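Protokoll der Sitzung des Vereinsvorstands Stadtteilbibliothek Flernar

Datum: 8. März 2023
Beginn: 18.30 Uhr, Ende: 20.50 Uhr
Ort: Lesesaal, Erdgeschoss

Anwesend: Fenna Visser (Vorsitz), Thierry Aubert (Finanzen), Rosimeire Bezerra (Bestand), Eugénie Vidal (Veranstaltungen, Protokoll)
Entschuldigt: Lucienne Lefèvre

TOP 1 Genehmigung des letzten Protokolls

Das Protokoll der Februarsitzung wird mit einer Änderung genehmigt. Unter TOP 4 muss es heißen, dass der Schlüssel für den Seiteneingang bei Frau Bezerra liegt und nicht bei Frau Lefèvre.

TOP 2 Kassenbericht

Herr Aubert legt den Stand zum Monatsende vor. Auf dem Vereinskonto befinden sich 1.063 Euro. Offen ist noch die Rechnung der Firma Pruvost für die Reparatur der Heizkörperventile im Lesesaal über 200 Euro. Sie wird nach Prüfung des Stundenzettels überwiesen. Der Antrag auf Förderung bei der Stiftung Fondora ist eingereicht, eine Eingangsbestätigung liegt vor. Mit einer Entscheidung ist vor dem Sommer nicht zu rechnen.

Frau Visser fragt nach den ausstehenden Mitgliedsbeiträgen. Herr Aubert verschickt die Erinnerungen bis zur nächsten Sitzung, zunächst per E-Mail, an Mitglieder ohne Adresse im Verteiler per Post.

TOP 3 Bestand und Aussonderung

Frau Bezerra berichtet vom Abschluss der Durchsicht im Bereich Kinder- und Jugendbuch. Erfasst wurden 559 Titel. Stark beschädigte Bände werden ausgesondert, doppelt vorhandene gehen in den Bücherflohmarkt. Bei den Reiseführern steht die Durchsicht noch aus. Vorschlag: alles, was älter als zehn Jahre ist, kommt weg, ausgenommen die regionalen Titel. Dem Vorschlag wird zugestimmt.

Diskutiert wird, ob die Comics weiter nach Verlag oder künftig nach Reihen aufgestellt werden. Frau Vidal spricht sich für Reihen aus, weil an der Theke fast immer danach gefragt wird. Herr Aubert weist auf den Aufwand beim Umetikettieren hin. Der Punkt wird vertagt, bis Frau Lefèvre wieder dabei ist.

TOP 4 Einrichtung der Leseecke

Die alten Regale in der Leseecke sollen ersetzt werden. Gewünscht sind niedrige, offene Fächer, an die auch Vorschulkinder herankommen, dazu ein Tisch für die Bastelnachmittage. Bei der Farbe gehen die Meinungen auseinander. Frau Bezerra ist für ein helles Türkisblau bei weißer Tischfläche, Herr Aubert hätte lieber Holz. Abstimmung: drei Stimmen für die helle Variante, eine dagegen.

Das Angebot der Schreinerei Bruvard wird bis zur nächsten Sitzung eingeholt. Frau Visser misst vorher die Wandlänge neben dem Fenster noch einmal nach, die Angaben im Grundriss stimmen nicht. Die Regale müssen an der Wand befestigt werden. 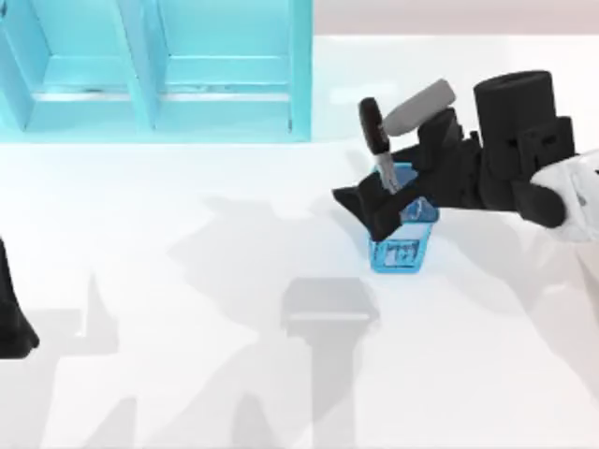 TOP 5 Veranstaltungen

Der Bücherflohmarkt findet wieder im Hof statt, bei Regen im Lesesaal. Frau Vidal kümmert sich um die Tische und die Aushänge. Bücherspenden werden in der Woche davor während der Öffnungszeiten angenommen. Lexika und Videokassetten nehmen wir nicht mehr.

Für den Vorleseabend sind 60 Plätze vorgesehen. Anmeldung an der Theke oder telefonisch. Der Eintritt bleibt frei, eine Spendendose wird aufgestellt. Die Mikrofonanlage hat beim letzten Mal gebrummt, Herr Aubert sieht sich die Kabel an.

TOP 6 Verschiedenes

Die Rückgabeklappe klemmt bei Frost. Frau Visser meldet es der Hausverwaltung erneut.

Der Drucker an der Theke braucht neuen Toner. Frau Bezerra bestellt.

Der Schaukasten am Eingang soll vor den Osterferien neu bestückt werden. Wer Material hat, legt es bitte in das Fach im Büro.

Der Termin der nächsten Sitzung wird per E-Mail abgestimmt.

Für das Protokoll: Eugénie Vidal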